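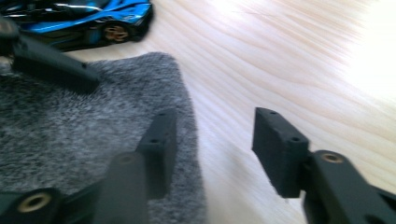
I have been reading customer surveys for most of my working life, and the question I trust least is still the one that asks people how likely they are to recommend something. It gets a number out of zero to ten, the number goes on a slide, and from there it tends to run the meeting. I was asked last month to look over a tracking study for Osinlow, a mid-sized maker of children's toys, and the whole report rested on that one score. Take something as simple as a blue toy car on a wooden table. A parent can tell you whether it was played with this week, who gave it to the child and whether they'd buy another one. Ask the same parent to rate their likelihood of recommending it and you'll get a seven, and I don't know what a seven means for a toy car. I doubt the parent does either.

The Osinlow study had a sample of 500 in each wave, two waves a year. The score went up four points in October and the marketing team put it down to the new catalogue. I asked for the margin of error and it hadn't been worked out. When I worked it out on the back of the agenda, the four points fitted inside it with room to spare. The catalogue may well have helped. The survey couldn't tell us.

This comes up a lot, and I've been on the wrong side of it myself. Years ago I worked on a brand tracker for Jiston, who sold paint and some garden products. We had 300 interviews a quarter and cut them by region, age and whether people owned their home. By the time we got down to renters under thirty in the smaller towns there were 14 people left. I wrote a paragraph about those 14 people. It said they were warming to the brand. The next quarter I wrote that they were cooling. Somebody at the client's end moved part of the radio budget on the strength of it, and I only learned that afterwards.

I've changed a few things in how I work since then. The first is that I ask about behaviour before I ask about feelings. What did you buy last time, where did you get it, what else did you look at. People forget and misremember, but they are at least trying to recall a real event. The order matters too. If you ask how they feel about a brand first, the later answers lean towards whatever they've just said.

The second is that I put the base size beside every figure in a chart, in type large enough to read. Clients don't love it. One asked me to take them off because they made the page look busy. I left them on, and we had a better conversation about the small groups than we'd had before.

I also read the open comments in full, before I look at any of the tables. With 500 respondents that takes most of a day, and there is software that will sort them into themes in a few minutes. I've used the one from Fahmy and it does a fair job of the sorting. What it gave me on a recent project was a theme called "packaging", marked as negative. Reading the comments myself, I found half of them came from people who couldn't open the box with arthritis, and the other half from people annoyed at the amount of plastic. Those are two separate problems for two separate departments.

None of this is new. Most of it was in the textbook I had at uni, and I could probably find the chapter. I think it slips because the dashboards have become so easy. You log in, the line has moved, and there's a colour to tell you how to feel about it. The Bestitz dashboard I use for one client turns the figure green for any rise at all, even a tenth of a point. I've asked whether the threshold can be changed and was told it's on the list.

I've sent Osinlow a shorter questionnaire for the next wave. The recommend question is still in it – they want the trend line, which is fair enough – but it has moved to the end, after the questions on what they bought and whether the child still plays with it. I've also suggested they drop one wave and put the money into a larger sample for the other. They're thinking about it and I should hear back before the next budget round.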